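Incidencia: las páginas del cuaderno de vocabulario salen cortadas al imprimir a doble cara
Categoría: Materiales descargables > Impresión
Estado: Cerrada
Producto: Stendo – cuadernos imprimibles, primaria
Abierta por: Ourania Chatzigeorgiou

Descripción del problema

Compré el paquete de noviembre del cuaderno de vocabulario (segundo ciclo, versión con pauta ancha) y al imprimirlo a doble cara en el colegio me salen dos fallos distintos. El primero: la línea de recorte de las tapas desaparece por el lado derecho, de modo que los niños no saben por dónde cortar. El segundo: el reverso de las fichas de palabras no coincide con el anverso. La definición de «cosecha» queda detrás de «niebla», y así toda la hoja.

Tengo 20 alumnos y el cuaderno se monta en clase, cada uno el suyo. Ya he gastado un paquete de cartulina en pruebas. El archivo tiene 78 páginas y las fichas empiezan en la 57. Las páginas anteriores, que son las de escritura con pauta, salen bien o al menos lo bastante bien como para usarlas.

Lo que he probado antes de escribir:

Imprimir desde el navegador. Mismo resultado, y además añade la dirección web al pie.
Descargar el archivo otra vez desde mi cuenta. Igual.
Imprimir solo las páginas de fichas. Sigue sin coincidir el reverso.
Cambiar a la impresora de secretaría. La línea de recorte aparece, pero las fichas siguen mal.

Necesito saber si es cosa del archivo o de mi impresora. Empezamos la unidad en pocos días y preferiría no tener que pegar las definiciones a mano.

Respuesta de soporte, 9:40

Gracias por el detalle. Para separar los dos fallos necesitamos tres datos: el programa con el que abre el archivo, el tamaño de papel que tiene puesto en las propiedades de la impresora y la opción de giro a doble cara (borde largo o borde corto). Mientras tanto, pruebe con la página 57 y la siguiente en papel normal, sin cartulina, a tamaño real. No use «Ajustar a la página».

Seguimiento, 11:15

El programa es el lector de PDF que viene instalado en los ordenadores del aula. El papel es A4 en la bandeja, pero en las propiedades ponía Carta. Lo he cambiado. La opción de giro estaba en borde corto y no recuerdo haberla tocado nunca.

Con A4 y tamaño real, la línea de recorte de las tapas ya sale entera. Primer fallo resuelto. Con borde largo, el reverso de las fichas sale del derecho, pero las columnas están cambiadas: la definición de la columna izquierda queda detrás de la palabra de la columna izquierda de la otra cara, es decir, en espejo.
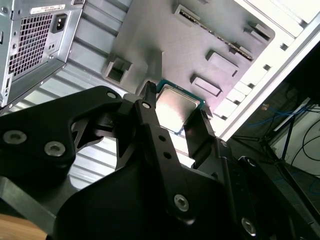

Gökçe: A mí me pasa lo mismo con las fichas, también en la versión de pauta estrecha. Con las del paquete de septiembre no tuve problema, encajaban a la primera. Yo lo he apañado imprimiendo las caras por separado, pero no puedo hacerlo para todo el grupo.

Respuesta de soporte, 12:05

Gracias a las dos. Hemos comparado el archivo de noviembre con el de septiembre. En el de septiembre, las páginas de reverso llevan las columnas invertidas para que cada definición caiga detrás de su palabra. En el de noviembre se exportaron en el mismo orden que el anverso. Es un error nuestro, no de su impresora.

Afecta a las fichas de palabras de las dos versiones, pauta ancha y pauta estrecha. No afecta a las tapas, a las páginas de escritura ni a la lista de revisión que se pega en el interior. Las tapas se cortaban por el tamaño Carta, y eso sí se corrige en su equipo, como ya ha hecho.

Solución provisional hasta que esté el archivo nuevo:

1. Imprima solo las páginas de anverso de las fichas, a una cara.
2. Imprima aparte las de reverso, también a una cara.
3. Recorte y pegue cada definición detrás de su palabra.

Sabemos que la solución provisional es justo lo que quería evitar. Si puede esperar a la tarde, le recomendamos esperar.

Seguimiento, 12:30

Espero. De todas formas hoy solo íbamos a montar las tapas y las primeras hojas. Una pregunta: si los alumnos ya tienen las páginas de escritura grapadas, ¿el archivo nuevo cambia la numeración? El índice del cuaderno remite a las páginas de fichas y lo usamos para los deberes.

Respuesta de soporte, 13:10

La numeración no cambia. Solo se sustituyen los reversos. Puede mantener lo que ya esté grapado y añadir las fichas en el sobre de la contratapa, como indica la guía del docente.

Aprovechamos para revisar otra cosa que nos llegó por el buzón general: en la página de instrucciones de montaje se pide doblar el sobre por la línea continua, y debería decir línea discontinua. Queda corregido en el mismo archivo.

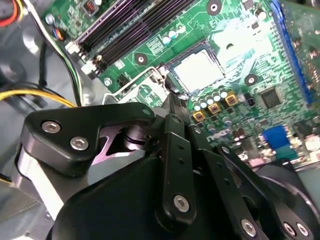

Procesador en el zócalo de la placa base, con las ranuras de memoria al lado.

Respuesta de soporte, 16:45

Ya está disponible la versión 4 del archivo. Para obtenerla:

Entre en su cuenta y abra Mis descargas.
Borre la copia anterior del ordenador, o cámbiele el nombre. Los dos archivos se llaman igual y es fácil imprimir el antiguo.
Descargue de nuevo y compruebe que en el pie de la portada pone «v. 4».
Imprima una sola hoja de fichas en A4, tamaño real, doble cara, giro por el borde largo.
Mire la hoja al trasluz. Los recuadros de las dos caras deben coincidir, con un margen de error de un par de milímetros según la impresora.

Si las palabras coinciden pero los recuadros quedan desplazados, es el arrastre del papel. La cartulina gruesa se mueve más que el papel normal. En ese caso conviene usar la bandeja manual e introducir pocas hojas cada vez.

Seguimiento, 17:20

Descargada e impresa una hoja de prueba. En el pie pone v. 4. «Cosecha» tiene detrás su definición y «niebla» también. Los recuadros se desplazan un poco hacia abajo en cartulina, en papel normal casi nada. Me sirve.

Dejo anotada la configuración por si otro centro la busca: A4, tamaño real, borde largo, bandeja manual, cartulina Oveck de la fina. Con la gruesa se atascaba – no por el archivo, ya me pasaba con los carteles de la rutina de la mañana.

Una petición para próximos paquetes: que la hoja de prueba vaya al principio del archivo. Si la primera página fuera una ficha suelta por las dos caras, habría visto el fallo antes de imprimir el resto.

Gökçe: Confirmo que en pauta estrecha también funciona. Me sumo a lo de la hoja de prueba.

Respuesta de soporte, 17:50

Pasamos la petición al equipo de maquetación. No podemos asegurar que llegue al paquete siguiente, que ya está en revisión.

El centro Tesville nos escribió hoy con la misma consulta y le hemos enviado este hilo. Cerramos la incidencia. Si el fallo se repite con la versión nueva, responda aquí mismo y se reabre con todo el historial.

Resolución: error en el orden de columnas de los reversos, corregido en la versión 4. Tamaño de papel corregido por la usuaria.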